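The White Mug
By Noeline Kereama
February - 5 minute read
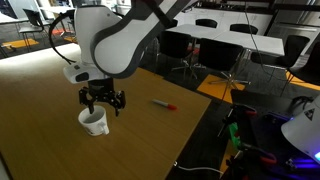
Aroha Costigan had kept the same tea break for so many years that her feet took her to the canteen at Bumdale before her head had caught up. It was a long, bright room with white tables pushed together and black chairs that never seemed to get tucked back in properly, and she was fond of it the way you get fond of an old coat. On her last afternoon she came in looking for something to write on a card with, and what she found was a plain white mug on the wood-grain table, with a little printed logo on its front, and a marker lying beside it with its bright red cap on. She stood there a good while with her cardigan half buttoned, looking at the pair of them.

She knew that kind of mug very well. The firm had ordered 585 of them the year it moved out from Vanero, back when old Mr. Durán was still running things and believed that people worked better if they all drank out of the same cup. Aroha had unpacked them herself, box after box, with newspaper up to her knees and ink all over her hands. By the following winter there were 285 left. People took them home, of course, and dropped them in the parking lot, and one went to Stestance in somebody's suitcase and came back as a photograph, sitting on a wall with the sea behind it.

"You should take one," said Bettina from accounts, who had come in for milk. "You've earned a mug, surely."

"I've got 2 at home already," said Aroha, and blushed, and they both laughed until Bettina had to put the milk down.

When Bettina had gone, Aroha pulled up one of the black chairs and got out the card. It was for the new girl, who would have her desk in the morning and her drawer that stuck and her view of the bicycle rack. She had meant to write something wise. She uncapped the marker, which smelled like every school classroom she had ever sat in, and thought about all the things that might be useful - how to kick the drawer, which radiator to sit beside, who liked to be asked about their garden and who would really prefer that you didn't.

In the end she wrote, "The kettle is slow but it gets there. Come down at three, there is always somebody." She read it over, added her telephone number, and blew on the ink the way her mother used to blow on soup.

Then she put the kettle on and went to find the sugar.

Contact the editor | © Noeline Kereama | Back to top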